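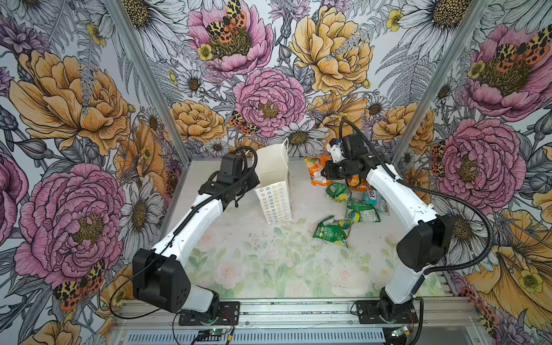 The Cordeiro Street summer fair is back this June, and I've been on the phone all week trying to find out what's going on with it. Short version — it's on the Sunday, it starts at ten, and the party bag stall has survived after all! I was very pleased about that, as my two talk about it from Easter onwards. They'll be the white paper sort again, with the little flowers or rings printed on the front in soft yellows, greens, blues and pinks, and a handle thin enough for small fingers to hang on to.

Idalina Rocha is running the stall, same as last year, when it sold 159 bags before lunch and then had to shut. She's hoping for more this time, though she wouldn't give me a number (I did try). Bags are £2 each and the money goes towards new guttering for Stisach Hall, where anyone who came to the spring quiz will remember the drip over table four.

So far the fund stands at £1,106. The builder's quote hasn't come back yet, so I can't tell you how far off we are, but Idalina sounded cheerful enough.

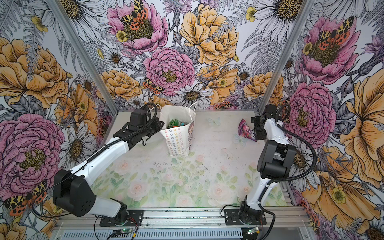 Now, the hall itself. There was a bit of a row over the decorating, as some of you will have heard from my last piece, with one lot wanting plain cream and another lot wanting anything else. I was firmly with the second lot. Give me big peonies and daisies all over the walls, with ferns and a few moths thrown in, and I'd happily sit through a parish meeting. Cream won by a show of hands, I'm sorry to say, and the painting starts once the fair is out of the way.

Florêncio Leitão is doing the drinks again from his usual spot by the gate. He's got iced coffee this year as well as the lemonade, and he tells me he has ordered 100 extra cups after the queue we all stood in last time. Bring your own if you'd like — he'll knock a bit off the price, and there'll be a box by the gate for used cups and lids.

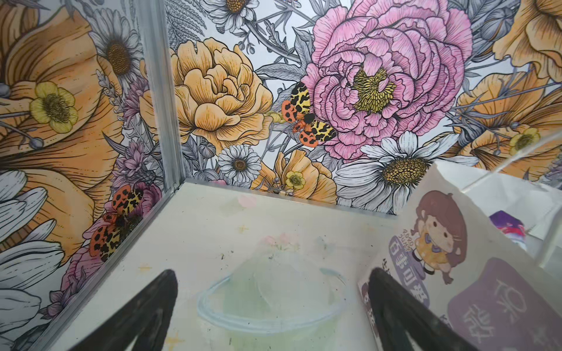 *A clear, green-tinted dome, apparently empty.*

Parking is at the Riker Road end only, and the lane past Prerker's yard will be shut to cars until four. If you've got cakes to drop off, the side door will be open from half past eight. Dogs are fine outside but please keep them out of the hall. I'll be on the book table if anyone wants to moan about the cream paint.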